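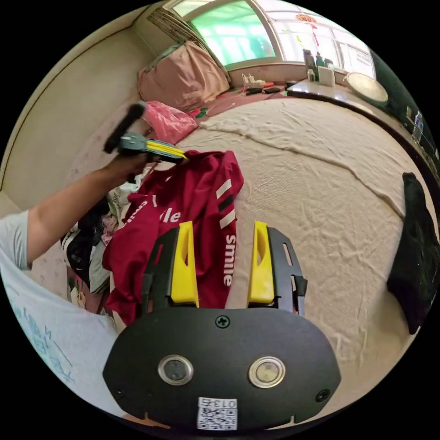

Prarnton Road Courtesy Group
Minutes, Fri 2 August

Chair: Ciarán Corrigan

1. March minutes agreed.

2. Lane cutting at the Plomeo roundabout. Members reported drivers using the left lane to jump the line – worst at school pickup. Letter to go to the town, asking for clearer arrows.

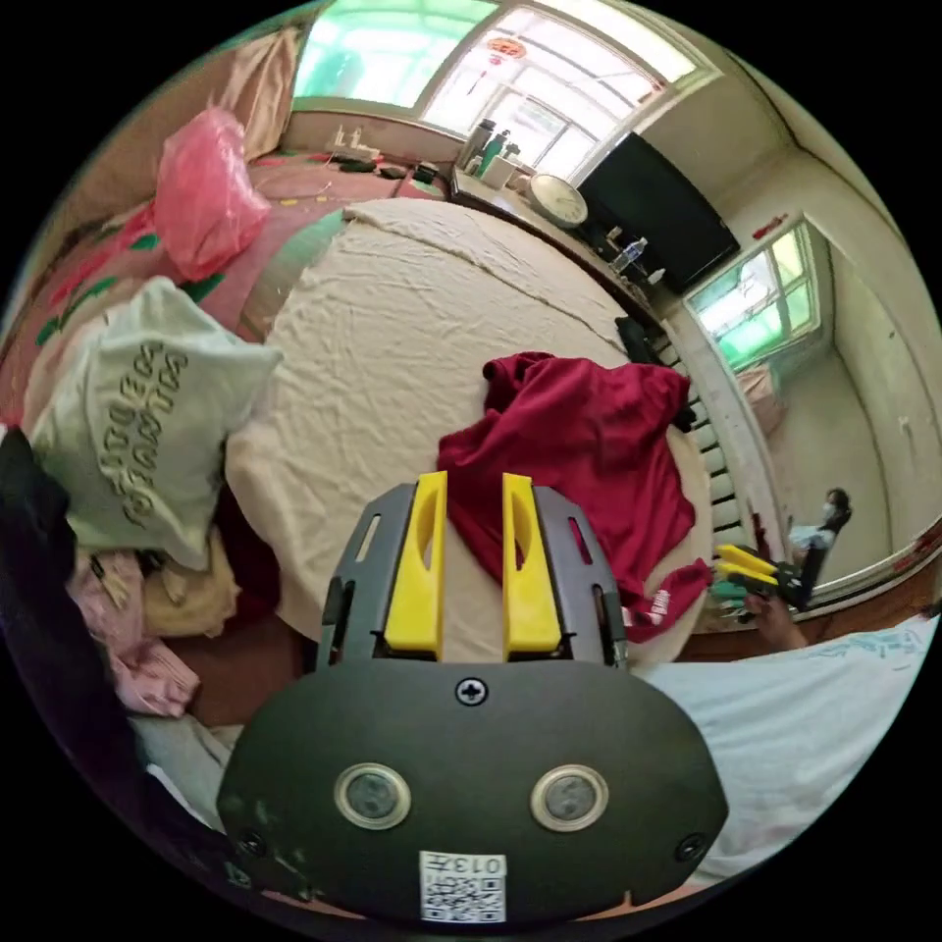 Dark red garment on the bed, pillow to the left.

3. Leaflet on merging and tailgating. Flallisent quoted for 2000 copies. Agreed to order 200 first.

4. Nic Aodha parking lot: horn use after 10 p.m. still a problem. Carried over.

Meeting closed 8:40 p.m.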